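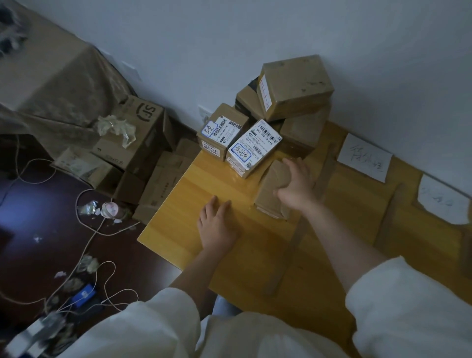 Parcel table, Korkdale back room
5/25/20

Okay, new attempt at the returns table. The old way (everything in one heap, go by memory) fell apart last week when the same box from the Tumik order got checked in twice and another one sat there untouched the whole time. So this morning I cut up a couple of dead cartons and turned the table into a board, the kind with columns, only lying down and with real parcels on it.

What I used: the yellow table by the wall, scrap cardboard, white paper, a thin dark pen. No tape on the table itself, I want to be able to shove things about while we figure out the widths.

The labels go along the back, against the wall. Reading from the left: 待处理 (pending), 处理中 (in progress), 已完成 (completed), and then a fourth one for anything odd, like a wrong address or a Kong box that got mixed in with ours. I put each paper on a bit of cardboard because plain paper slid all over the place whenever a parcel bumped it. Still slides a little, but less! The 处理中 paper tore along the bottom and I have not redone it. The fourth one needs rewriting too, my pen was giving up by then.

Dividers are long strips running from the back toward the front edge. My cutting is not great (dull knife, please somebody order blades) and one of them came out with a really ragged side. They don't need to be straight, they only need to tell you which column you're in. I did find out that if you lean on the table with your sleeve you take a strip along with you, so roll your sleeves up or get used to nudging them back. 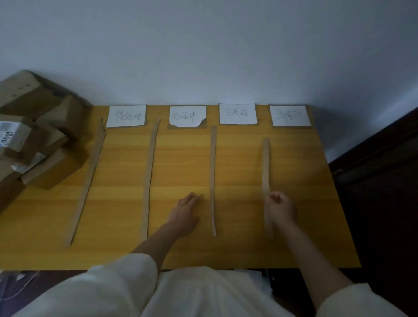

Strips and labels in place, fourth strip being set.

Notes from trying it out:

Big boxes are the problem. A tall one eats a whole column and then you can't see the label behind it. For now the tall ones go on top of or behind the small ones, with the shipping label facing out. Not pretty. I'd like to try standing the labels up against the wall on a folded piece of card, so they show over the parcels. Dradora had something like that at their packing bench and I remember liking it.

Blue marker notes on the shipping labels: keep doing them, and keep drawing the box around them. With all the barcodes and tiny print on those things, the blue is the only part I can find quickly. Put it on the front, please, never on the top, because the top gets covered the minute something is stacked on it.

Moving a parcel along: slide it, don't lift it. I went back and forth on this one, but sliding is quicker, and the little boxes are light enough to do with one hand while the other holds the strips down.

The backlog sheet says 26 parcels open. They won't all fit at once, so I'm thinking three to a column and the rest wait on the floor shelf until there's a gap. We'll see how that holds up when the next Tumik delivery comes in.

Still to do: new paper for the second and fourth labels, darker pen, one wider strip for the left side, blades. Also ask whether we can keep this table through July or if it has to go back upstairs.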